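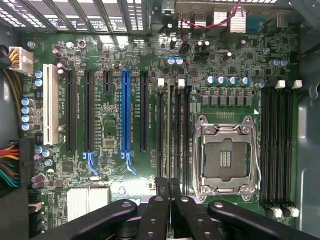
Technik & Alltag | Gespräch

Alte Rechner, neue Hoffnung?

Vija Ķēniņš richtet in Jerberg ausgemusterte Computer her. Wir wollten wissen, ob sich das rechnet, für wen, und warum man sich so ein Gehäuse überhaupt noch in die Wohnung stellen soll.

20. April 2020

Von Mārtiņš Krūmiņa

Der Rechner, über den wir am längsten reden, ist ein Tower mit dunkelgrüner Hauptplatine, und wer lange keinen mehr von innen gesehen hat, wundert sich über die Farben. Ein blauer Steckplatz, ein weißer, dazwischen schwarze, dazu Kabel in Rot, Gelb, Orange. »Der weiße ist PCI«, sagt Vija Ķēniņš. »Daran sehen Sie schon, dass wir es mit einem älteren Herrn zu tun haben. Der blaue dort ist für die Grafikkarte.« Sie sagt das in einem Ton, in dem andere Leute von Oldtimern sprechen. Ich frage, ob das ein Kompliment sein soll. »Eine Einordnung.«

Seit acht Jahren betreibt sie die Werkstatt Rätsep im Erdgeschoss eines Hauses von 1894, in dem früher Sättel genäht wurden. Das Geschäft geht so: Firmen und Behörden geben ihre alten Rechner ab, Ķēniņš und ihr Kollege Ott Kairys prüfen sie, reinigen sie, tauschen aus, was getauscht werden muss, und verkaufen sie wieder. Seit die Schulen geschlossen sind und halb Jerberg am Küchentisch arbeitet, steht das Telefon nicht still. Gespräche wie unseres führt sie mit Abstand und bei offener Tür.

Meine erste Frage ist die naheliegende: Wer braucht das? Ein gebrauchtes Notebook bekommt man für wenig Geld, es verbraucht weniger Strom und passt in eine Schublade.

»Für wenig Geld bekommen Sie ein Notebook mit müdem Akku und einem Deckel, der nicht mehr zugeht«, sagt sie. »Bei mir bekommen Sie für dasselbe Geld einen Rechner, den ich offen auf dem Tisch hatte. Wenn in zwei Jahren das Netzteil stirbt, kommen Sie vorbei und ich baue ein anderes ein.«

Das klingt gut. Es setzt allerdings voraus, dass es die Werkstatt in zwei Jahren noch gibt, dass das passende Netzteil im Regal liegt und dass der Kunde sich den Weg mit einem Tower unter dem Arm antut. Ķēniņš hört sich das an und nickt beim zweiten Punkt. »Bei den Kompaktgeräten stimmt das. Da hat jeder Hersteller seine eigenen Formen und Stecker, die nehme ich nur noch ungern. Ein normaler Tower hat den breiten Stecker für die Platine und dazu den kleineren für den Prozessor, und das passt seit Ewigkeiten.«

Und die Kabel? Auf mich wirkt das Ganze wie ein Wollknäuel. »Das sagen alle. Die Farben bedeuten aber etwas. Gelb sind zwölf Volt, Rot fünf, Orange drei Komma drei, Schwarz ist Masse. Wenn man das einmal gelernt hat, liest man so ein Gehäuse ziemlich schnell.« Bei neueren Netzteilen, fügt sie hinzu, seien die Leitungen oft alle schwarz. Sie hält das für eine Modeerscheinung, und zwar für eine ärgerliche.

Wir kommen zu den Kondensatoren. Auf der Platine stehen sie als kleine Becher herum, silbrig-blau die einen, hellblau die anderen, ein Paar hat violette Köpfe. Ich hatte vorher gelesen, dass genau diese Bauteile alte Rechner reihenweise umgebracht haben. Verkauft man da nicht eine tickende Uhr?

»Jedes elektronische Gerät ist eine tickende Uhr«, sagt Ķēniņš. Ob sie den Satz öfter benutze, frage ich. »Ja.« Dann wird sie doch genauer. Ein Elko, der sich oben wölbt oder unten ausläuft, sei leicht zu erkennen. Einer, der seine Kapazität verloren habe und dabei tadellos aussehe, mache mehr Arbeit. »Den finden Sie nur, wenn Sie messen, oder wenn der Rechner unter Last abstürzt. Deshalb lassen wir jeden eine Nacht durchlaufen.« Und wenn er die zweite Nacht nicht überstanden hätte? »Dann kommt er zurück. Wir geben ein Jahr Garantie.« Wie viele zurückkommen, will sie nicht sagen. Ich frage dreimal. Beim dritten Mal ruft Kairys aus dem Nebenraum, dass es im Winter mehr gewesen seien.

Mehr als 375 Rechner sind nach ihren Büchern im vergangenen Jahr durch die Werkstatt gegangen. Nicht alle wurden verkauft; ein Teil wird zerlegt, damit andere weiterlaufen. Was übrig bleibt, holt ein Verwerter aus Metunport ab. Was dort damit passiert, weiß Ķēniņš nur aus dessen Prospekt, und sie räumt ein, dass sie nie hingefahren ist. Für eine Werkstatt, die auf ihrer Rechnung mit dem Wort »Kreislauf« wirbt, finde ich das dünn. »Da haben Sie recht«, sagt sie. »Das Wort hat mein Schwager vorgeschlagen.«

Bleibt der Strom. Aivar Grigaitė, Energieberater in Golville, hatte mir am Telefon gesagt, er rate von alten Towern grundsätzlich ab, sobald jemand sie jeden Tag stundenlang laufen lasse. Über die Jahre fresse die Stromrechnung den günstigen Kaufpreis auf. Ķēniņš kennt den Einwand und kennt auch Grigaitė. »Aivar rechnet immer mit einem Gerät, das unter Volllast steht. Wer tippt denn unter Volllast?« Gemessen habe sie den Verbrauch im Leerlauf aber schon. Die Zahlen hänge sie nicht ins Schaufenster, weil sie bei den älteren Modellen schlecht aussähen. Im Laden sage sie es jedem, der fragt.

Und wer nicht fragt?

»Der hat meistens zweihundert Euro und ein Kind, das morgen in den Videounterricht muss. Dem halte ich keinen Vortrag über Leerlauf.«

An diesem Punkt, das gebe ich zu, fällt mir die nächste spitze Frage nicht gleich ein. Ich stelle sie trotzdem: Taugt denn ein Rechner mit einem PCI-Steckplatz für Videounterricht? Für manche Modelle sei es knapp, sagt sie. Mit einer SSD und genügend Arbeitsspeicher gehe mehr, als man denke, der Prozessor setze aber eine Grenze, und eine Kamera habe ein Tower nun einmal nicht. Die müsse man dazukaufen, und Kameras seien gerade überall weg. Sie hat eine Liste mit Leuten, die auf eine warten. Die Rechner gehen trotzdem hinaus, und ein Teil der Kinder sitzt nun eben ohne Bild im Unterricht.

Der Kunde Hipólito Quiroga, der an der Tür auf sein Gerät wartet, hört eine Weile zu und mischt sich dann ein. Er habe hier schon den zweiten Rechner gekauft. Was mit dem ersten gewesen sei? »Der war laut«, sagt er. Kaputt sei er nicht gegangen, seine Frau habe es bloß nicht mehr ausgehalten. Ķēniņš erklärt, dass man gegen den Lüfter etwas hätte tun können. Quiroga sagt, das wisse er jetzt auch.

Zum Schluss will ich sehen, was Reinigen bei ihr heißt, denn unter dem Wort verkaufen manche Händler ein feuchtes Tuch über dem Deckel. Sie zählt auf: Gehäuse auf, Staub aus den gelochten Blechen hinten an den Steckplätzen, Staub aus den Kühlrippen, Steckkarten heraus und Kontakte abwischen. Bei den Plastikclips, die die Karten halten, sei Vorsicht geboten, die würden mit den Jahren spröde. »Wenn einer bricht, hält die Karte auch so, sie ist ja hinten verschraubt. Es ärgert mich nur.« Wärmeleitpaste erneuert sie bei jedem Gerät, und der Kunde bekommt einen Zettel mit, auf dem steht, was gemacht wurde. Ich habe mir drei dieser Zettel zeigen lassen. Auf einem fehlte das Datum, auf den beiden anderen stand alles, was sie mir vorher erzählt hatte, samt der Seriennummer der verbauten Platte.

Bis September will Ķēniņš entscheiden, ob sie Geräte mit PCI überhaupt noch annimmt. Kairys ist dafür, damit aufzuhören, er findet die Arbeitszeit zu schade. Sie selbst schwankt. Es gebe noch Betriebe, die eine alte Messkarte oder eine Steuerung am Leben halten müssten, und die zahlten für so eine Platine besser als jede Familie. Ob das dann noch dieselbe Werkstatt sei, mit der sie einmal angefangen habe? »Fragen Sie mich im Herbst«, sagt sie und geht zum Telefon.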